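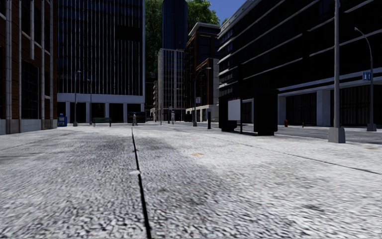
Most of the work on a sidewalk delivery robot is done with the wheels off the ground. At Woltell, Jovita Salinas keeps one unit on a stand by the window and runs its software through a simulated downtown before anything is loaded onto the machines that go outside. The downtown has a brick building, office towers, a black kiosk and a fire hydrant across the road, but the part she cares about is the pavement. A dark expansion joint runs straight up the middle of it, and a small orange-brown plate is set flush into the paving on the right. Both are there for the robot to drive over.

October 22, 2024
By Tiburcio Magaña

Salinas looks after the Vikik, a six-wheeled cart with a locking lid. Its trouble in January was a left front wheel that shook on every seam. The motor was fine. A bracket had worked loose, and the tilt sensor bolted to it was reporting bumps that weren't there, so the cart kept slowing down on level ground.

She replaced the bracket and then had to set the sensor up again. The cart sits on a leveled steel table for 14 minutes while the sensor warms up. She takes 200 readings at rest, turns the cart end for end, and takes 200 more. If the two averages don't agree, she loosens four screws, shims the mount, and starts over. The first time took her most of an afternoon.

After that comes the simulator. The corrected values go into a settings file, and the virtual cart drives the block 60 times, crossing the joint at different angles. Salinas reads the wheel logs afterward with a cup of coffee.

"I look at the left front first," she said. "I still don't trust it."

The wheels themselves come from Ibarra and get changed at 2000 miles, or sooner if the tread goes square. Bearings are checked by hand with the cart on the stand. She spins each wheel and listens. The Zodley battery packs are pulled every night, wiped at the contacts and put back in the same slots, which are marked with paint pen.

The bracket now has thread locker on it and a line of yellow paint across each bolt head. She looks at the lines every morning before the cart goes out.

Contact the editors | © 2024 | Back to top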